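Ferdinand Plattner
Apr 18, 2024

Moved the goats to the lower paddock this week and had to sort out the water before anything else. Putting the notes in a thread because two people asked how I run water to a field with no mains. 1/

The paddock is a long strip with a creek along the bottom. The creek is fenced off. I don't let stock drink from it, they wreck the bank and the neighbor downstream is right to complain about it. 2/

So the water comes from the well at the house. It goes down the hill in black poly pipe, laid on top of the ground along the fence line. Gravity does all the work. The top tank holds 2000 gallons and I have never run it dry, not even in August. 3/

Pipe on the surface gets hot in the sun. If the trough is small and the goats drink it down at noon, what comes in after that is warm and they turn their noses up at it. Two fixes: run the pipe under the bottom wire where the grass is long, or use a bigger trough. I did both. 4/

The trough is a Gisler, the long low one. Kids can reach it and a grown goat can't get both front feet in it without some effort. One of them makes the effort. There is a rail over the middle now. 5/

Float valve is a Lirkix. I had a cheaper one before and it stuck open in the second month and I had a swamp by the gate. The Lirkix has a cover that bolts down. Goats will play with any float they can get a lip around, so get the cover. 6/

Put the trough on a pad. Mine is crushed rock with old pavers on top. Before the pad, the ground around it was mud all winter and I was trimming bad feet every month. I am still trimming feet, just not as many. 7/

Someone asked about pipe size. I used one inch for the main run and stepped down to three quarter for the last piece. With a long run, don't go smaller than one inch. You lose too much flow to friction and the trough fills at a crawl when the whole herd drinks at once. 8/

Joining poly pipe: cut it square. Most leaks I get called over to look at are from a slanted cut. A hacksaw leaves burrs and you end up with bits in the float valve. I cut with a ratchet cutter and clean the inside edge with a knife, then blow it out before the fitting goes on. 9/

If the pipe is cold and stiff, stand the end in a bucket of hot water for a minute. Push the barb all the way in, two clamps, screws on opposite sides. Don't use a torch on it. I have done it and the pipe went thin and split that winter. 10/ 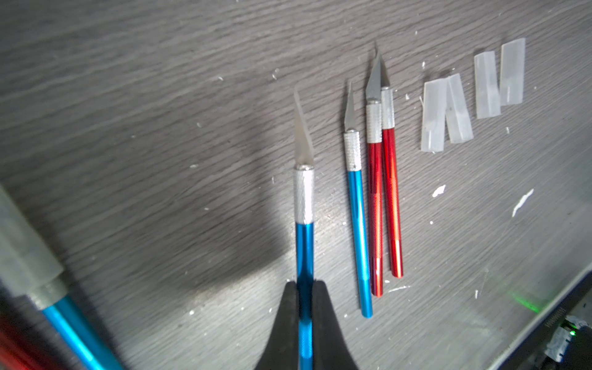 Next thing is a filter. Mine sits right after the tank valve. It is a plain screen filter from Zasard and it unscrews by hand. I rinse it on the first of the month and there is always some grit in it. Without it all that grit ends up in the float. 11/

Put a shutoff at each gate. I have 3 on this run and wish I had put in one more by the shelter. When something breaks at the bottom of the hill you don't want to walk to the top to turn it off. 12/

Cost, since it always comes up. Pipe, fittings, valve, filter and trough came to $1398. The pavers were left over from the patio. The trough was the biggest single item and I would buy it again. 13/

Winter. I drain the line after the last grazing and leave the end open. If you need water there all year, bury the pipe below your frost line. I don't, the goats come up to the barn when the grass quits. 14/

How much they drink: mine take far more when they are in milk and on dry hay, and very little on wet spring grass. Don't panic if the level hardly moves in April. Do panic if it hardly moves on a 95 degree day. Check the float first, then look in the trough for something dead. 15/

Scrub the trough. I tip it out and use a stiff brush and plain water. Goats are fussier than cows about this. If there's a dropping in it they will stand there and yell at you until you change it. 16/

Question from Avo Farm Supply's page about whether to put the trough in the middle or on the fence. Mine is on the fence line so it can serve two paddocks, with the wire running across over it. Saves buying a second trough. Keep the hot wire high enough that they don't get zapped while drinking or they'll stop using it. 17/

Next job is the mineral feeder, which they have pulled off the wall again. I'll post that one when it's back up. 18/18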